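Subject: Re: [handheld-demos] how many demos before training?

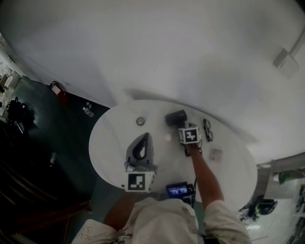 How many demonstrations do you record before the first training run?

We record 200 per task, train once, and then decide whether to go on to 400. Short tasks with one object have sometimes been fine at 100.

The rest of this answers the earlier message from the Pirura list:

> We are moving from remote control to hand-held grippers for the table
> tasks. With remote control we got 11 usable episodes an hour, and the
> operators were tired by noon. Do you calibrate each gripper before every
> session, or only when something has been knocked? And do you keep
> episodes where the person fumbles and recovers?
>
> Josik lab

Calibration: every morning, and again after lunch if the grippers were put away. The Flaltow script takes a few minutes per gripper. Check the finger width at fully open and fully closed, and write both values in the session log.

Fumbles: keep them if the task still gets finished. Drop the episode if the tracking is lost partway through, even when the end looks good. We tag recoveries so they can be left out later.

One more thing on speed. New people move too fast, and the arm can't follow. Have them do a dry round at half pace before you start saving.

The log template is in the Dela Peña folder, under March.

Handheld demos group, Flaltow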